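Süßigkeiten verschicken, wie packt ihr das?

Lanying Yan
22. Januar 2021

Hallo zusammen, kurze Frage, muss gleich los zur Arbeit. Will meiner Nichte ein Päckchen mit Süßkram schicken, sie studiert seit Herbst in Kostdale und findet da nichts Gescheites. Beim letzten Mal kam alles als Brei an. Schokolade zerbrochen, Bonbons überall dazwischen, eine Tüte aufgeplatzt. War sehr peinlich.

Diesmal will ich's ordentlich machen. Tafeln, Riegel, kleine eingewickelte Bonbons. Karton hab ich, normale Pappe, nicht besonders groß. Lieber die Riegel hochkant oder flach? Und womit auffüllen, Zeitungspapier find ich bei Essen irgendwie eklig. Ach so und Gewicht, ich muss unter der Grenze für Päckchen bleiben, sonst wird es gleich deutlich teurer.

Danke schonmal!!

Tomard

Also ich mach das jedes Jahr vor Weihnachten, für Familie und die Kollegen von früher, da kommt was zusammen. Reihenfolge bei mir:

Erst alles auf den Tisch, Tischdecke drunter, damit nix wegrollt. Sortieren. Große Sachen zuerst in den Karton, Kleinkram ganz am Schluss in die Lücken. Umgekehrt geht schief, hab ich oft genug gehabt, dann liegt der ganze Kleinkram unten und die Tafel passt nicht mehr rein.

Riegel stell ich hochkant an die Wand, dicht an dicht. Flach gestapelt drückt das Obere aufs Untere und die mit Waffel drin brechen dann als erstes. Tafeln auch hochkant, aber nur wenn der Karton voll genug wird. Sonst kippen die.
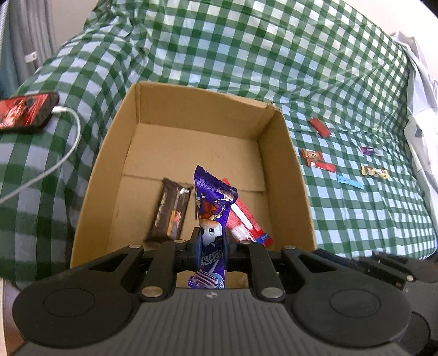

Kann ich die losen Bonbons einfach so dazuwerfen oder brauchen die eine extra Tüte?

Gefrierbeutel nehmen, Luft rausdrücken, zumachen. Lose rutschen sie bei jedem Ruckler unter die Riegel, und wenn eins aufgeht klebt der halbe Karton. Zwei kleine Beutel sind besser als ein großer, die lassen sich in die Ecken stopfen.

Zum Auffüllen: Küchenrolle, locker geknüllt. Oder Butterbrotpapier. Wiegt fast nichts. Dann Deckel zu und schütteln, klappert es, muss noch was rein. Bei mir waren es letztes Mal um die 12 Blatt Küchenrolle, war aber auch ein recht hoher Karton.

Gewicht: Küchenwaage, Karton mitwiegen! Und Klebeband. Mein letztes hatte am Ende 2,623 Kilo, durfte ich alles wieder aufmachen und umverteilen, weil ich auf zwei Päckchen gehen wollte. Schau vorher nach was die Grenze grad ist, die ändern das gern mal.

Klebeband unten doppelt, im Kreuz. Oben reicht einmal längs und dann die Kanten.

Xu

flach oder hochkant ist doch egal wenn fest gepackt. hab noch nie was hochkant gestellt und nie ärger gehabt

Clakby

Zur Jahreszeit noch was, weil das hier keiner schreibt. Jetzt im Januar ist Schokolade kein Thema, kannst du schicken was du willst. Im Mai hab ich mal Pralinen verschickt, 4 Tage unterwegs, davon übers Wochenende irgendwo im Depot. Kamen an als eine einzige Platte. Seitdem ab Frühjahr nur noch Bonbons und Kekse, und immer Montag oder so aufgeben, nie kurz vorm Wochenende.

Bei Xu muss ich etwas wiedersprechen, Waffelriegel flach unter Tafeln ist keine gute Idee. Normale Schokoriegel halten das aus.

Und nichts mit starkem Geruch dazu! Seife, Tee, Duftkerze. Meine Schwester hat mal Lavendelseife zur Schokolade gepackt, war nicht mehr essbar. Wenn es sein muss dann doppelt in Folie und ganz auf die andere Seite.

Kleiner Zettel mit der Adresse auch innen reinlegen, falls außen das Etikett abgeht.

Lanying Yan

Super, danke euch! Mach ich heute Abend mit den Gefrierbeuteln, Küchenrolle ist da. Seife wollt ich tatsächlich reintun, lass ich dann mal. Waage muss ich noch suchen, die liegt glaub ich im Keller.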